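Snacks, shelves and a very patient arm: an afternoon at the Tranum open day

By two o'clock the line at the Tranum workshop had reached the parking lot, and the engineer I had come to talk to was still eating her lunch out of a paper bag. "Morning was 297 people through the door," she told me between bites. "Last year we had that for the whole day. I'm thrilled and I'm starving."

She leads the shop-shelf project at Tranum, which goes by the name Kasix. The idea is a robot arm that can tidy and restock small displays, the kind you find next to a register. She has been at it for 18 months and still talks about it like somebody who started last week.

"People come in wanting the big stuff," she said. "They want it to lift a car. Then they see it go for a candy bar and they go completely quiet. I love that moment! A kid gets it faster than anyone, because a kid remembers when picking things up was hard."

I asked why small groceries are such a test. She put the sandwich down.

"Because everything behaves differently. A box has corners, fine, you can squeeze a box. A round jar wants to roll. Foil crinkles and throws light all over the place, and clear plastic is the worst of the lot - half the time the camera sees the reflection and misses the edge. You can get one of those working in an afternoon. Getting them all working on the same table took us most of the winter."
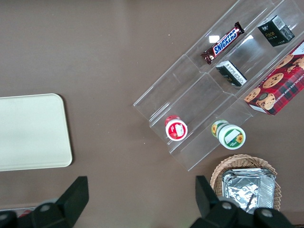
"And then you have to think about what order to do things in," she went on. "Say you reach for something at the back first. Have you got room to get your fingers in? Will you bump the thing next to it? You and I never think about this. I stood in my own kitchen for ten minutes one night just watching my hand go into the cupboard. My husband thought I was having a stroke."

The arm runs on control software from Rurno, a smaller outfit across town, and she was generous about them. Their people had driven over at six in the morning to help set up, and one of them was still there at lunch, answering questions from a retired mail carrier who wanted to know how it compared with a sorting machine. (Slower, was the answer, but much less fussy about shapes.)

Visitors could ask for an item and watch the arm try for it. Each turn was kept to 24 seconds to keep the line moving, and the crowd cheered the misses nearly as loudly as the grabs.

"I was nervous about the misses," she said. "My boss was too. But you learn more from watching one go wrong, and people are so kind about it. A lady told it 'better luck next time, honey.'"

The Kasix team heads back to regular testing in May, with softer fingertips on the list.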